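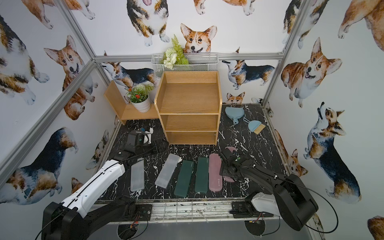

Tài Lưu asked by email whether the Temba bench cell can sort items onto a shelf without a conveyor or a fixed tray, and whether both arms have to be running for it. It can, and they do not. Most of the questions below came in the same way, and we have grouped them by subject.

Flolum Temba two-arm bench cell – frequently asked questions
Last updated Friday, February 21, 2020

GENERAL

What is included in the base kit?
Two arms with parallel grippers, the base plate, the aluminum extrusion enclosure, wiring for both arms, and a license for the Garnico control software. Wall panels and floor covering are ordered separately. Shelves and work objects are not supplied.

Does the cell need a special bench?
No. Any level bench that carries the weight without rocking will do. The arms mount at the front edge of the floor, so leave clearance there for the elbows.

Can I use printed wall panels?
Yes. Plain panels are the default, but patterned ones are accepted. If you change the panels after setup, run the background routine again before the next job. Glossy panels are not recommended.

SHELF AND TABLE TASKS

What kind of objects can the grippers handle?
Rigid or semi-rigid items such as pencil cases, small boxes and tubes. Clear or frosted plastic is harder to locate than solid colors and may need a second pass. Soft bags are outside the specification.

How is a placing job defined?
In Garnico you mark the shelf levels, then assign a group of items to each one. Groups can be set by color or by shape. A job holds up to 30 items.
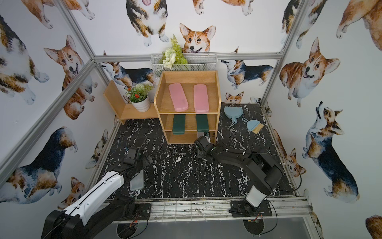
Pink cases in the top compartment, dark green items on the shelf below.

Do items have to start in a fixed position?
No. They may lie side by side or at an angle, as long as they are inside the floor area and not stacked. Items touching the side walls are skipped and listed in the job log.

Can both arms reach the same shelf?
Yes, if it stands near the center of the back wall. The software reserves the space in front of the shelf for one arm at a time – the other waits or works elsewhere on the floor.

What happens after a failed grip?
The arm retries 3 times, then marks the item and moves on. The job does not stop unless you select strict mode.

SERVICE AND ORDERING

How long does setup take?
Allow one working day, including calibration. On-site setup is available through Fosberg and is quoted separately.

How often should the cell be calibrated?
Every 132 operating hours, and after any move of the base plate or the shelf.

Can I try the cell before I buy?
Yes. The trial period is 14 days, with return shipping paid by the customer. Trial units have the full software but no on-site setup.

Is a single-arm version planned?
A one-arm kit on the same base plate is due in April. It can be upgraded later by adding the second arm and its wiring.

Who do I contact about spare parts?
Write to Ulla Blomqvist at the Flolum parts desk. Include the serial number of the arm – left and right arms use different cable sets.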